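A day out at the Zemness Paper and Print Fair

May 2, 2018

I'd been meaning to go to the Zemness fair for years and always found a reason not to. It's a long drive, the parking has a bad name, and I already own more wallpaper samples than a grown woman should. But the spare room needs doing, and my sister had two tickets going begging, so off we went with a flask and far too many sandwiches.

Getting there

The parking really is bad. You leave the car in a field behind the old malt works and walk up a lane that has a puddle the full width of it. Wear boots. Tickets were £8 on the door, and they stamp your hand with a little teasel that took me two baths to get off.

The wallpaper hall

We started here and I could happily have stayed all day. Follitz had the biggest stand, with their hand-blocked papers hung in long drops from the beams so you could walk in between them. I fell hard for a mustard one with seed heads on it, turned over the label and found it was £195 a roll. I put the label back very gently. Their seconds bin was much more my sort of thing, and I came away with two part rolls of a blue stripe that will do the chimney breast if I'm careful with the scissors.

Upstairs there was a printing demonstration, and this was the best bit of the day for me! The woman on the bench had a pearwood block so worn at the corners that she had to lean on it with her elbow to get the edge to take. She said the design has 78 blocks in all if you do every colour, and she'd brought four. We each had a go. Mine came out with a thumbprint in the middle of a leaf and I'm framing it anyway.

Lunch and the little stands

Our sandwiches were forgotten as soon as we smelled the Ngô van in the yard. Pork rolls with pickled carrot, eaten standing up, with a queue that went right round the bins but moved quickly. Get the extra chilli.

The small makers are in the side rooms, and it's easy to walk straight past them. Illell do marbled endpapers and sell the offcuts by weight, so I bought a paper bag of those for making cards. A man two tables along had a scrapbook of 2,000 sugar wrappers, and he let us turn the pages with a pair of tweezers.

Pattern underfoot and on the wall

My sister's big question all day was whether you can put one pattern on the floor and another on the walls without getting a headache. I say yes, as long as one of them stays quiet. Grey and white on the walls will put up with nearly anything, and soft pink tulips below it look fresh to me, with a bit of plain pine to rest your eyes on. She still says she'd want a plain floor - but she painted her hall brown, so I'm not taking advice.

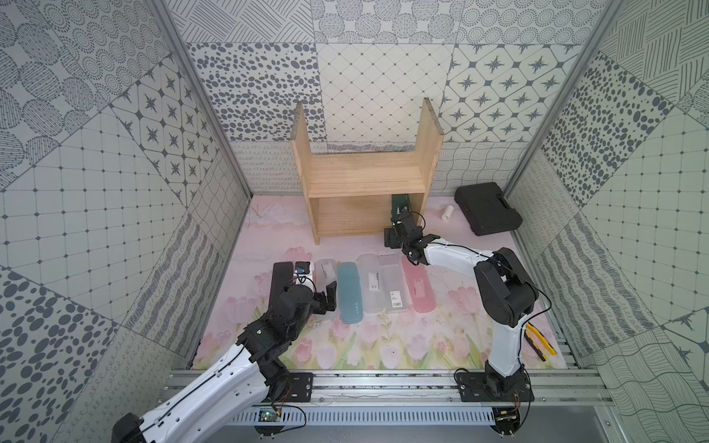
If you're thinking of going

There's a smaller fair in November, all indoors, with more of the old stock and fewer of the big names. Bring cash for the side rooms, as the card machines kept dropping out. Dogs are allowed in the yard only. The loos by the malt works have a much shorter queue than the ones by the main door, and the tea up there is cheaper too.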